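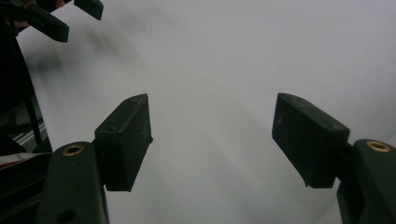
Chrysanthi Fragkou and I spent June getting the back room at Rallis ready for small-object photos. Most of the work went into the light and the background. We wanted a matte white-gray, and the shadows on it come out as soft gray smudges – good enough for our catalog. It is still brighter toward the top right, so the lamp on that side will move back 40 inches.

The room is open to members from June on. Bring your own cloth for dust, and leave the lamps where they are. More pictures will go up when the shelves are in.

Stavros Vlachopoulos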